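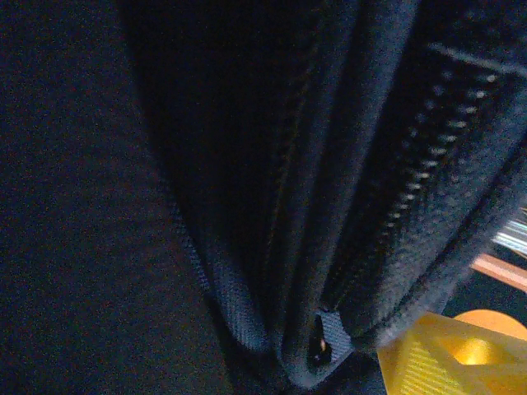 *Wrist cam view, black bag, zipper closed, yellow finger at lower right*

**What are your house rules for letting an arm work zippers on soft bags?**

Posted by **zipline_dana**

Hi all! I look after the soft goods cell at a small shop (we do bags, pouches, padded sleeves, that kind of thing) and I've been told to write our handling rules down by the end of June. Right now they live in my head and on a strip of masking tape on the cabinet door.

My trouble is the part about zippers. Our rigid parts sheet says "confirm grasp point visually before closing," fine, but on a dark padded bag I can barely make out where the fabric folds over and where the zipper track ends. The teeth show up okay near the top and then they kind of fade out toward the stop. We've logged 390 zipper runs so far and 19 got tossed because whoever was labeling couldn't agree on where the track stopped.

So do you write a lighting rule? A force limit? Do you ban black bags?? I'd love to see what other people have on paper.

---

**Hüsnü Eren**

Please don't ban black bags, half the bags in the world are black!

We went through this at Ivosden and ended up with a one-page sheet. The parts that stuck:

- Check the light with the arm at its working pose. We used to check it from a chair and it always looked great, and then the arm came down close and shaded everything.
- If you can't point to both ends of the zipper in the wrist view, back off and look again before you go in.
- Keep the fingers off the stitching on the approach. Padding gives, seams don't give much.
- Set the force limit per bag type and write it on the run sheet, with initials.
- Stop on any snag. Don't let people "just pull it through" to save the run.

Also write down what counts as a bad run *before* you start. We had 532 runs labeled by two people with two different ideas of where a zipper ends, and I spent a whole Monday on the phone sorting that out. One sentence would have saved it. Ours now reads "the track ends at the last tooth you can see, the stop is labeled separately."

For what it's worth I'd keep your 19. Mark them as unclear and put them in their own folder, you'll want them when somebody asks how your rule holds up on dark fabric.

---

**ruseck_fan_44**

more light

---

**tobymakes**

Agree with Hüsnü on nearly everything, except I wouldn't put the force number on the run sheet. People copy the last sheet and then you've got a backpack number on a pencil case. We keep ours in the Skolteo config, locked, and the sheet only says which profile was loaded.

One more for your list: clear the stuff around the bag. Shiny things near the edge of the view blow out the exposure and the fabric goes even darker. We hang a plain gray cloth on that side and it helped a lot, though I never measured how much.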